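# 쿰로우 언어교실 소개

안녕하세요! 쿰로우(Kumlow)는 어른을 위한 작은 독일어 교실이에요. 시험 점수를 올려 주는 학원을 찾다가 들어오신 분도 계실 텐데, 저희는 주로 말하기와 읽기를 가르칩니다. 독일어로 길을 묻고, 빵을 사고, 이웃과 날씨 이야기를 하고, 언젠가는 얇은 소설 한 권을 끝까지 읽고 싶은 분들이 모여 있어요.

## 어떻게 시작했나요

처음에는 교실도 없었어요. 발타자르 타너(Balthasar Tanner) 선생님이 카페 발라노(Valano) 2층 구석 자리에서 수강생 네 명과 책 한 권을 펴 놓고 읽던 모임이 전부였습니다. 책은 그림 형제 동화집이었는데, 다들 아는 이야기라 쉬울 줄 알았다가 첫 쪽에서 과거형 동사에 막혀 한 시간을 보냈어요. 그래도 그 한 시간이 어찌나 재미있었는지, 다음 주에는 친구를 데려온 사람도 있었고 공책을 새로 사 온 사람도 있었습니다.

모임이 커지면서 발라노의 커피 기계 소리와 경쟁하며 움라우트 발음을 연습하기가 어려워졌고, 결국 같은 골목 안쪽에 지금의 교실을 얻었습니다. 창이 큰 방 하나와 작은 방 둘, 그리고 복도 끝의 부엌이 있어요. 발라노와는 여전히 사이좋게 지내고, 봄가을 낭독회는 지금도 그 2층에서 엽니다.

타너 선생님은 스위스 장크트갈렌에서 자랐어요. 그래서 수업 중에 가끔 스위스식 표현이 튀어나오는데, 그럴 때는 칠판 오른쪽에 따로 적어 둡니다. 표준 독일어로는 자전거가 Fahrrad인데 스위스에서는 Velo라고 하지요. 수강생들은 이 오른쪽 칸을 무척 좋아해서, 일부러 "스위스에서는 뭐라고 해요?" 하고 묻는 분이 많아요(수업 진도가 늦어지는 가장 큰 이유이기도 합니다!).

## 수업은 이렇게 합니다

한 반은 작게 꾸립니다. 반은 세 단계로 나뉘어요.

- **첫걸음반**: 알파벳과 발음부터 시작합니다. 인사, 숫자, 시간, 장보기, 가족 이야기를 다뤄요. 독일어를 한 번도 배운 적이 없어도 괜찮습니다.
- **이야기반**: 현재완료와 과거형을 익히면서 지난 주말에 한 일, 어릴 적 살던 동네, 좋아하는 음식 이야기를 길게 해 봅니다. 말이 막히면 그림을 그려도 되고 몸짓을 써도 돼요.
- **읽기반**: 짧은 소설과 신문 칼럼, 시를 읽습니다. 한 학기에 한 권을 끝내는 것이 목표인데, 책이 너무 좋으면 두 학기에 걸쳐 천천히 읽기도 합니다.

문법은 물론 배웁니다. 다만 표를 먼저 외우게 하지는 않아요. 3격과 4격이 헷갈리는 것은 아주 당연한 일이고, 저희 수강생들도 모두 헷갈려 하면서 잘 배우고 있습니다. 문장을 많이 듣고 많이 말하다 보면 어느 날 귀가 먼저 "어, 이상한데?" 하고 반응하는 때가 와요. 그 순간을 곁에서 보는 게 저희에게는 정말 큰 기쁨입니다.

교재는 자체 제작한 묶음책 『체세티(Zesetti)』를 씁니다. 이름이 무슨 뜻이냐고 많이들 물으시는데, 초창기 수강생이 Zettel(쪽지)을 잘못 적은 것이 그대로 제목이 되었어요. 고쳐 쓰기에는 이미 다들 정이 들어 버렸거든요. 지금 판에는 짧은 대화문과 읽기 글, 노래 가사 빈칸 채우기, 장보기 목록, 편지 쓰기가 실려 있고, 단원마다 어휘 카드가 딸려 있습니다. 어휘 카드는 모두 439장입니다. 전부 외우라는 뜻은 아니니 놀라지 마세요. 부엌 카드만 골라 가서 냉장고에 붙여 두는 분도 있고, 여행 카드만 지갑에 넣고 다니는 분도 있어요.

## 도서 코너

큰 방 뒤쪽 벽에는 책장이 있습니다. 어린이 그림책부터 추리소설, 요리책, 오래된 여행 안내서까지 1,000권이 꽂혀 있고, 수강생은 누구나 3주 동안 빌려 갈 수 있어요. 특히 그림책을 추천합니다. 문장이 짧고 반복이 많아서 소리 내어 읽기에 더없이 좋아요. 책 안쪽에는 빌려 간 분들이 남긴 쪽지가 끼워져 있는데, "47쪽에서 울었음" 같은 한 줄을 발견하면 괜히 그 책이 더 읽고 싶어집니다.

책 가운데 상당수는 헌책방 초르노볼(Chornovol)에서 왔습니다. 독일어 책이 들어오면 따로 빼 두었다가 연락을 주시는 고마운 곳이에요. 요리책이 많이 들어온 해에는 부엌에서 슈페츨레를 만들어 먹으며 명령형을 배웠습니다. "물을 끓이세요, 반죽을 밀어 넣으세요, 건지세요!" 모양은 제각각이었지만 명령형만큼은 다들 확실히 익혔어요.

## 위치를 말하는 시간

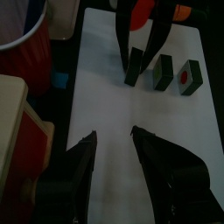

첫걸음반에서 가장 시끌벅적한 단원은 전치사입니다. neben(옆에), zwischen(사이에), auf(위에), vor(앞에) 같은 말은 우리말로 옮기면 간단해 보이는데, 막상 문장에 넣으려면 관사까지 함께 움직여서 머릿속이 바빠지지요. 그래서 눈에 보이는 물건을 두고 한 문장씩 주고받습니다. 흰 탁자 위의 짙은 초록색 블록 세 개만 있어도 할 말이 꽤 많아요. "Die Blöcke sind auf dem Tisch(블록들이 탁자 위에 있다)"로 시작해서, 왼쪽 끝 블록은 길고 검은 두 손가락 사이에 있으니 "zwischen den Fingern"까지 나아갑니다. 여기에 색깔 형용사 dunkelgrün을 붙이면 어미가 또 바뀌니 한바탕 웃음과 한숨이 섞여 나와요. 익숙해진 분들은 자기 책상 위, 가방 속, 부엌 찬장까지 독일어로 설명하기 시작하고, 그러다 보면 wo와 wohin의 차이도 자연스럽게 따라옵니다.

## 12월에는

12월은 저희가 가장 좋아하는 달이에요. 수업 시작 전에 캐럴을 한 곡씩 부르고, 읽기반은 겨울을 다룬 시를 골라 낭독합니다. 노래를 잘 못해도 전혀 상관없어요. 타너 선생님도 음정은 자신 없어 하시지만 목소리는 누구보다 큽니다. 마지막 수업에는 각자 독일어로 엽서를 써서 서로 바꿔 갖는데, 작년에 받은 엽서를 수첩에 끼우고 다니는 분도 계세요.

## 자주 받는 문의

**나이가 많아도 괜찮을까요?** 그럼요! 은퇴하고 처음 알파벳을 배우신 분이 지금은 읽기반에서 단편소설을 읽고 계십니다.

**결석하면 어떻게 하나요?** 같은 단계의 다른 반에서 보충하실 수 있습니다. 미리 알려 주시면 자리를 준비해 둘게요.

**숙제가 있나요?** 조금 있습니다. 대부분 짧은 글쓰기이고, 못 하셨더라도 꼭 오세요.

**수업을 먼저 볼 수 있나요?** 네, 한 번은 무료로 참관하실 수 있습니다. 뒤에 앉아 듣기만 하셔도 되고, 마음이 내키면 같이 말씀하셔도 좋아요. 참관을 원하시면 전화나 방문으로 편한 시간을 알려 주세요. 부엌에 차를 끓여 둘 테니 조금 일찍 오셔서 책장도 구경하시고요.

*마지막 수정: 2022-12-15*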